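Purkix welcomes court ruling on settlement fee refunds and opens free help sessions for families

For release: December

Purkix, the advice charity for people finding their way through the immigration system, has warmly welcomed the tribunal's decision in the case brought by the Radulović family, and is today inviting anyone who paid a settlement application fee twice to come forward and ask for their money back.

The case has been a long one, and those who have followed it with us will know how many evenings of letter writing went into it. The family applied to settle here, were told that their forms had been lost, and were asked to pay again in full before a second set would be looked at. The tribunal has now found that the second fee should never have been charged, and that other families treated in the same way are entitled to a refund as well.

We at Purkix have so far heard from 81 households who believe they are in the same position, and we expect there will be a good many more once word gets round. For some of them the sum at stake is more than £2,000, a great deal of money to find twice over when there is rent to pay and children to clothe.
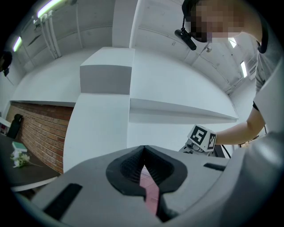

Gripper with black finger pad, and a person leaning in.

Starting in the new year, Purkix will run free help sessions in Mostier and Troseo, two towns where our telephone line has been busiest. Each session will have room for people to sit down with a trained adviser, go through their papers at their own pace and leave with a finished claim ready to post. There is no charge of any kind, and you do not need to have used our service before. Interpreters can be arranged if you let us know which language you would like when you book.

Please bring whatever you have. A bank statement showing the two payments is ideal, but a letter, an email or even an old reference number scribbled on an envelope can be enough to get things started. If you have moved house since you applied, bring something with your old address on it too.

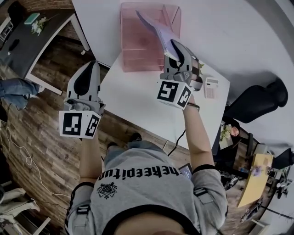 We would also like to say a word to people who are nervous about asking. It is very natural to worry that making a claim might harm an application that is still being decided, and we hear that worry on the telephone nearly every day. The ruling says in plain terms that a refund claim must be dealt with separately and must not be held against anyone. Our advisers will gladly talk you through that part of the decision before you sign a thing.

Purkix is now calling on ministers to write to every affected family directly, so that people do not have to hear about it from a neighbour or a notice in the library. We have asked for the claim form to be cut down from its present length and made available on paper as well as online.

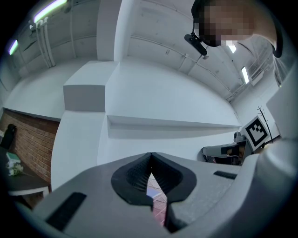
Thanks to a very generous round of giving this autumn, we have places for 200 families in the first run of sessions, and we will add further dates if they fill up. Booking is by telephone or at the front desk of either advice centre, from 10am until 4pm. Those who cannot travel may ask for a telephone appointment instead.

Notes to editors

Purkix gives free and independent advice on visas, settlement and citizenship. It receives no money from government.

The Radulović family have asked for privacy and will not be giving interviews.

Copies of the ruling and a short guide to making a claim can be had from the Purkix press desk.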